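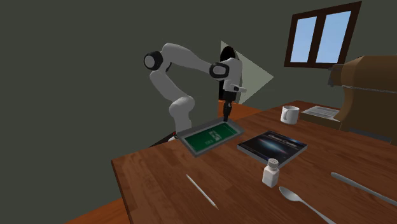 Koncombe Match Logs

Version 2, released January 11, 2024
Maintained by Horațiu Pop and Awuor Wanyama

Summary

Koncombe Match Logs is a set of 1,325 recorded matches from Pronus, a turn-based tactics game for two players. Each record holds the full list of orders issued by both sides, the state of the map at the start of every turn, and the final result. The set was put together for work on balance testing, replay tools and order prediction. It contains no video and no chat.

The matches were played on the public test server between the Bednarek patch and the Bumell patch. Matches from before Bednarek use the old morale rules and are not included. They can still be read with the version 1 parser, but the results should not be mixed with these.

What is in the package

matches/ – one JSON file per match, named by match ID
maps/ – terrain grids for every map that appears in the matches
units/ – unit tables as they stood in the Bednarek patch
tools/ – the parser, the replay checker and the export script
splits/ – plain text lists of match IDs for training and testing
CHANGES – differences from version 1

Record format

Every match file has four top-level fields.

header: match ID, map name, faction of each player, time limit per turn, server build.

setup: starting position and facing of every unit, in grid squares. The origin is the southwest corner of the map. Facing is stored as one of eight compass letters, so a unit facing northeast has the value NE.

turns: a list, one entry per turn. Each entry holds a state block and an orders block. The state block is written before orders are resolved. To get the state after the last turn, run the replay checker with the --final flag.

result: winner, end condition and remaining points per side. The end condition is one of rout, capture, timeout or concede. A draw has the winner field set to null, and this is the only place in the file where null is allowed.

Orders are stored as the server received them. An order that the server later rejected is kept, with the field accepted set to false. In most cases these are moves into a square that was taken earlier in the same turn. Anyone training a model on player intent will probably want to keep them. Anyone rebuilding board states should drop them.

Coordinates are integers. Morale, fatigue and ammunition are integers from 0 to 1,000. Version 1 stored morale as a fraction, and code written for it will read the new values without an error and give wrong answers. Check this first if routs appear to happen at random.

Collection

Server logs were exported in December and filtered with the script in tools/export. A match was kept if it met all of these conditions:

– both players agreed to the research notice in the test client
– the match reached at least the third turn
– the replay checker reached the same final state as the server
– no unit in the match was spawned through the debug menu

The replay check removed more matches than any other step. Most of the failures came from the Ford map, where river squares were handled differently on the server and in the client. Tamás Tóth traced this to the order in which movement penalties were applied. The fix is in the Bumell patch. The affected matches were left out and there are no plans to repair them.

Player names were replaced with random tokens. The same player has the same token across all matches, so skill estimates are possible. The table that links tokens to accounts was deleted after export. Start times were removed, but the order of matches for a given player is kept in the field seq.

Splits

The default split is by player. No token that appears in the test list appears in the training list. A match between a training player and a test player goes in neither list, though the file itself is still in matches/. A second split, by map, is given in splits/by_map for those who want to measure how well a method carries over to new terrain. It holds out two maps, Quarry and Long Field.

Please report which split was used. Scores on the two are not comparable.

Using the parser

The parser needs Python 3.9 or later and has no other dependencies. From the root of the package:

python tools/parse.py matches/ --out parsed/

Add --accepted-only to drop rejected orders. Add --flat to write one row per order in place of one file per match. The flat output repeats the header on every row and is large.

To check a single match against its stored result:

python tools/replay.py matches/ID.json --final

The checker prints OK or the first turn at which the states differ. It does not try to continue past a mismatch.

Known problems

Cavalry facing is wrong on the first turn of some Quarry matches. The value is correct from the second turn on. The cause is in the setup screen of the test client, which wrote the facing before the player confirmed it.

Skirmisher ammunition is not reduced when a volley is canceled by a charge. This matches what the server did, so it has been left alone.

Matches that ended by concede are over-represented compared with normal play. Test server players often gave up early to try another faction. Win rates by faction should be computed with and without these matches.

The two siege factions are rare in the data. Vasilică Mihăilă compared their results with internal play tests and found that they lost more often on the test server, mainly on small maps. The set should not be used alone to argue for changes to either one.

Intended use

The set is suited to order prediction, result prediction, replay viewers and studies of opening moves. It is not suited to cheat detection. No match was labeled for cheating, and a few players ran scripts with permission to stress the server. Their matches are marked with scripted: true in the header.

Linking tokens to real accounts, by any method, is not allowed under the license.

License and credit

The data may be used for research and for non-commercial tools. The code in tools/ may be used for any purpose as long as the notice at the top of each file is kept. Anderson Coutinho wrote the export script and the first parser. Unit tables are included with the permission of the Pronus design team and may not be shipped with another game.

Reporting errors

Open an issue with the match ID, the turn number and the output of replay.py. For parsing errors, include the Python version and the full command. Corrections to match files are published as a new version, and files in an existing version are never edited in place.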